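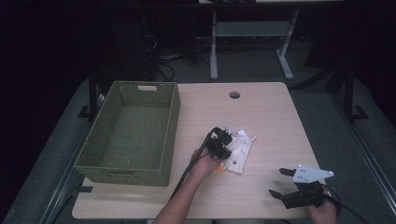
How Robots Learn From Our Hands

Picking up a paper bag is easy for you. You see it, you reach for it, and your fingers close on it. You don't stop to work out how hard to squeeze.

For a robot, a paper bag is a hard problem. It bends. It wrinkles. It has a different shape every time someone touches it. If a robot expects a bag to look smooth and flat, a crumpled one can confuse it.

So how can a robot learn to handle one? One way is for people to show it, again and again. Each time they do the job, a computer saves what happened. Every saved turn is called an example.

What is an example?

Think about how you learned to tie your shoes. Someone probably showed you. You watched their hands, and then you tried it yourself. You may have needed to see it many times.

A learning robot needs to be shown things too, but it needs a lot more turns than you did. An example for a robot usually has two parts:

What was seen. A camera records video of the table, the objects, and the hands.

What was done. The computer saves where the grippers were, which way they were pointing, and how far open they were.

The two parts have to match up in time. If the video shows a gripper closing, the numbers for that same moment should say "closing" too. If they don't match, the robot would be learning the wrong thing.

Tools you hold

At the Kirkon workshop, people collect examples with hand-held grippers. A gripper is a robot's version of a hand. Most have two fingers that open and close, a bit like kitchen tongs.

With a hand-held gripper, a person does the moving. You hold one in each hand and do the job with the gripper fingers instead of your own. The left gripper can press down on a wrinkled white bag while the right one waits with its fingers spread. A cable runs from each one.

Why not just use bare hands? A robot doesn't have your five fingers. You can pinch, roll, and poke in ways it can't. If you do the job with grippers, you can only do what a gripper can do. The robot gets an example that it has a chance of copying.

It feels clumsy at first. New people at Kirkon practice for a while before any of their turns are saved. They drop things. They grab the table by mistake. After some practice their movements get smoother, and then the recording starts.

One job, start to finish

Say the job is "put the bag in the basket." Here are the steps the people follow.

1. Set up the table. The basket goes on one side and the bag goes near the middle. Anything that isn't part of the job is taken away.

2. Pick up the grippers, one in each hand, and hold them still.

3. Start the recording.

4. Do the job at a steady speed. Don't rush, and don't stop halfway to talk to someone.

5. Let go of the bag when it is in the basket, and move both grippers away.

6. Stop the recording.

7. Put everything back on the table for the next turn, but not in exactly the same place.

Why things keep moving

Step 7 might seem odd. Wouldn't it be easier to put everything back where it was?

It would be easier for the people, but the robot would learn less. Imagine that you only ever saw a bag in one spot. You might think the rule was "reach to that spot and close your fingers." Then someone moves the bag a little to the left, and you close your fingers on air.

Robots make this kind of mistake a lot. To help them, people change small things between turns. The bag might be turned around, squashed flatter, or puffed up. The basket might slide closer to the edge. On another day there may be a different basket, or a box, or a different kind of bag. The lights might be brighter or darker.

The robot is looking for what stays the same. In all those examples, the bag gets held and then it ends up in the basket. That is the part it should learn.

How many examples does it take?

One person at Kirkon can record 80 good turns in a morning. That sounds like plenty, but for one job the team wanted 2,000. It took several people many mornings.

Not every turn gets used. After the recording is done, someone checks the videos. For one batch, 583 turns were kept and the others were taken out. A turn might be taken out if:

the bag fell off the table
a hand blocked the camera for too long
the recording started late
the person forgot which job they were doing

Sometimes a mistake is kept on purpose. If the bag slips and the person picks it up again, that can be a useful thing for a robot to see. Robots drop things too, and they need to know what to do next.

What does the computer do with it?

All the examples go into a computer program called a learning system. The program looks at a moment of video and makes a guess: "What should the grippers do now?" Then it checks its guess against what the person did.

At first its guesses are bad. Each time it is wrong, the program changes itself a tiny bit. It does this over and over, using all the examples many times. Slowly the guesses get closer.

After that, the program is tried out on a real robot, with people standing by to switch it off. The robot may do well with one bag and badly with another. If so, the team knows what to record more of.

Does the robot understand what a bag is?

Not the way you do. You know that a bag can hold a sandwich, that it makes a crackly noise, and that it gets soggy in the rain. The robot has patterns from its examples. It can use those patterns to move its grippers, and it can still be fooled by something it has never been shown.

Try it yourself

You need a pair of kitchen tongs for each hand, a paper bag, and a basket or box. Ask a grown-up before you borrow the tongs.

Put the bag on a table and crumple it. Now move it into the basket using only the tongs. Do it five times, and change where the bag starts each time.

Then ask a friend to be the robot. Your friend closes their eyes and holds the tongs, and you tell them where to move using words only. Try "left a little," "down," "open," and "close." Swap places when the bag is in the basket.

Words to know

Gripper: the part of a robot that takes hold of things.

Example: one saved turn of a person doing a job.

Recording: the video and numbers saved during a turn.

Learning system: a computer program that gets better at a job by using examples.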